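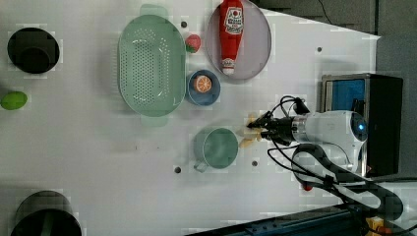 Kylie Tomoana wrote to ask how early you need to start if you want to show a film outdoors in July, and whether a small town group can manage it without hiring a firm. It can. Allow 12 weeks.

## Before you book anything

1. Get the film licence first. Ask for a single outdoor screening and give an honest audience figure. Ours for Drimasska Green was 500.
2. Write to the council for use of the park. Send a sketch plan showing the screen, the exits and the generator.
3. Book the screen and projector. Check the hire price includes someone to put it up.
4. Fix the food stalls. Ask each one for its hygiene rating and insurance papers, and keep copies.

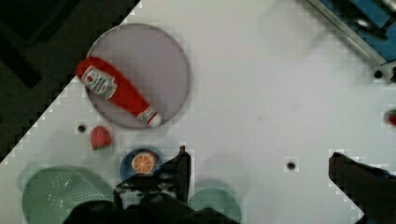 ## On the day

- Have the screen up by midday and facing away from the sunset.
- Test the sound from the back row.
- Start the film after dark. In July that means late, so put the children's games on from 8.
- Leave a lit path to the gate until everyone is out.

Bring spare extension leads and gaffer tape.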